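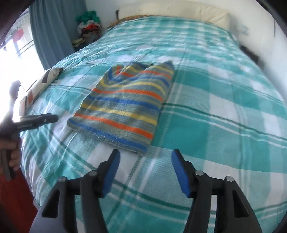

Bed 2, window side. Plaid sheet on, striped knitted item left on top.

Rulwood House, guest rooms
Bedroom inspection checklist, with comments
Form 237, May round
Room: Dunne, first floor
Start: 10.40 am

Marking: P = pass, C = pass with comment, F = fail, N/A = not fitted. A fail needs a line in the action list at the end.

1. Bed and bedding

1.1 Frame stable when pushed from the side and from the foot. P
1.2 Bolts and slat holders tight. C
Two slat holders at the head end turned by hand. Tightened during the visit. Check again next round.
1.3 Mattress label present and legible. P
1.4 Mattress free of tears, stains and exposed springs. P
1.5 Sheet fitted, no loose cloth reaching the floor. C
Sheet is the teal, pale green and white plaid. Smooth on the right, creased along the left side. No trip risk. Pull straight before the room is let.
1.6 Bed clear of personal items and lost property. F
Striped knitted item, hat or tube, lying flat near the middle of the bed. Grey-green with blue, orange-red and yellow bands. Entered in the lost property book under 482. Room should have been cleared before inspection.
1.7 Bed at least 50 cm from any heater. P
Tape used. Measured from the heater casing to the nearest edge of the mattress.

2. Heating and electrical

2.1 Panel heater fixed to wall, no movement. P
2.2 Heater free of cloth, paper and drying clothes. P
2.3 Thermostat turns through full range. C
Stiff at the low end. Same comment as last round.
2.4 Sockets undamaged, no scorch marks. P
2.5 Bedside lamp flex sound, plug test label in date. F
Flex sound. Label missing from plug. Lamp is on the register as item 3751, so the test record may exist. Lamp unplugged and taken to the office until traced.
2.6 No extension lead run under bed or rug. P

3. Window and ventilation

3.1 Window opens and closes without force. P
3.2 Restrictor fitted and holding. P
3.3 Blind cord secured to cleat, no free loop. C
Cleat present, cord was hanging off it. Wound back on. Remind cleaning staff.
3.4 Trickle vent open and free of dust. P
3.5 No mould or staining at reveal or sill. P

4. Fire and escape

4.1 Smoke alarm sounds on test button. P
4.2 Door closes fully onto latch from any position. C
Closes, but slowly over the last few centimetres. Closer is the Zollow type fitted throughout this floor. Adjust.
4.3 Seals continuous on three edges. P
4.4 Escape notice on back of door, correct for this floor. P
4.5 Route from bed to door clear. P
4.6 Emergency light in corridor lit on test. P

5. Floor and furniture

5.1 Carpet flat at threshold, bar fixed. P
5.2 Wardrobe fixed to wall. P
5.3 Drawers run and stop correctly. P
5.4 Luggage stand. N/A

Action list

1.6 Hold knitted item in lost property, housekeeping to contact last guest. Before next letting.
2.5 Trace or repeat plug test on lamp. Fliridley Electrical to be asked if no record is found.
4.2 Adjust door closer. Within the month.

Room not to be let until 1.6 and 2.5 are signed off. The comments at 1.2 and 2.3 carry forward to the next round.

Finish: 11.15 am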